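Telleo Garment Handling System
Operator Guide, Durkby Linen and Garment Services
Section 6: Recording handling tasks with the hand-held grippers
Revision 2, issued 5 June 2025. Section owner: Wenche Torvik

6.1 Scope

This section covers the recording of garment handling tasks by folding staff. Recordings are used to set up the automatic folding cell supplied by Bouchard. It applies to knitwear, trousers and long-sleeved items. Towels and flat linen are covered in Section 7.

Read Section 5 (Charging and pairing) before starting. Operators who have not signed the Section 5 checklist may observe but may not record.

6.2 What changes for folding staff

Recording time is scheduled work. It is entered in Remura under code 229 and does not count against the folding rate for the shift. An operator assigned to recording is taken off the folding line for the whole session and is not expected to cover both.

When the folding cell is in service, it takes the standard items listed in Appendix B. Sorting, inspection, stain marking and all nonstandard items stay with staff. The job titles "folder" and "senior folder" are kept. Senior folders approve or reject recordings and, later, clear rejects from the cell.

Recordings are not used to assess individual speed. Supervisors can see session totals and rejected recordings. They cannot see a ranking by operator.

6.3 Before the session

1. Log in to Remura and select code 229.
2. Take two grippers from the charging shelf. Check that the jaws open and close fully when the trigger is pressed and released.
3. Check the fitted sheet on the work surface. Smooth out large folds. Small creases are acceptable.
4. Select the garment type on the session list. Close all zippers and buttons.
5. Remove rings, bracelets and loose sleeves from the reach of the jaws.

CAUTION: Pinch hazard. Keep the free fingers behind the trigger while the jaws are closing. Do not use a gripper to pass a garment to another person.

6.4 Gripping and spreading a garment

1. Place the garment on the work surface in the condition given on the session list (flat, half folded or bunched).
2. Hold each gripper by its handle with the fingers around the trigger.
3. Close one jaw on the end of a sleeve or leg. Take the full thickness of the fabric.
4. Close the other jaw on the opposite end or on the body of the garment, as listed.
5. Draw the grippers apart until the fabric is straight. Stop when you feel resistance.
6. Lower the fabric to the surface and open both jaws.
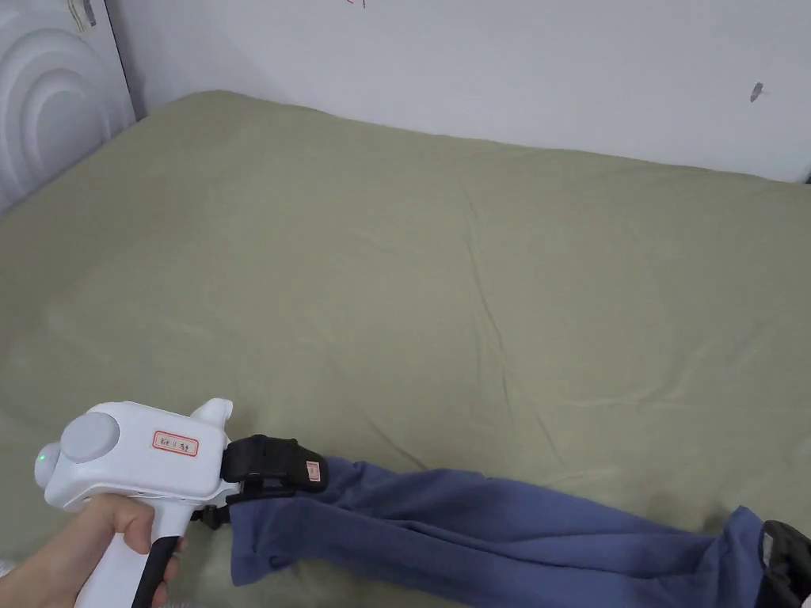
Blue garment on the fitted sheet, gripper in use.

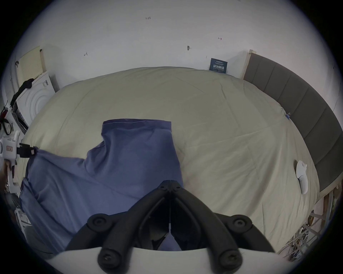 Reading time for this section: 6 minutes

Note: Knit items stretch. If the fabric keeps narrowing as you pull, you are past the stopping point in step 5. Release, reshape the item by hand and start the recording again.

Note: A folded cuff may hang outside the jaw. This does not invalidate the recording if the grip holds through step 6.

CAUTION: Do not pull with a jerk to remove creases. Use a second pass with a new grip.

6.5 Folding

1. Grip the sleeve or leg end nearest to you and carry it across the body of the garment.
2. Release and repeat on the other side.
3. Grip the lower hem at both corners. Fold upward to the line shown on the garment card.
4. Press the trigger twice to end the recording.

Work at a normal pace. Very slow recordings are harder to use than recordings with a small error in them. If a corner slips, correct it with the gripper and continue. Do not correct it with a bare hand while recording. If a hand correction is needed, end the recording and mark it "manual."

6.6 Limits and breaks

A session ends at 80 recordings or at the end of the scheduled slot, whichever comes first. Unfinished items on the list carry over to the next operator. Do not stay on to complete them.

Change hands or put the grippers down between garments when the wrist or thumb is tired. Report any numbness or pain to the shift supervisor and stop recording for the day. A shortened session is logged as complete for pay purposes.

6.7 After the session

1. Return both grippers to the charging shelf with the jaws open.
2. Put used garments in the rewash cart. They do not go back to customer stock.
3. In Remura, mark any recording you know to be bad. Leave the reason field blank if none of the listed reasons fits.
4. Close code 229 and return to your normal work code.

Questions about the session list go to the senior folder on shift. Questions about changes to duties go to Wenche Torvik.

Continue to Section 7: Towels and flat linen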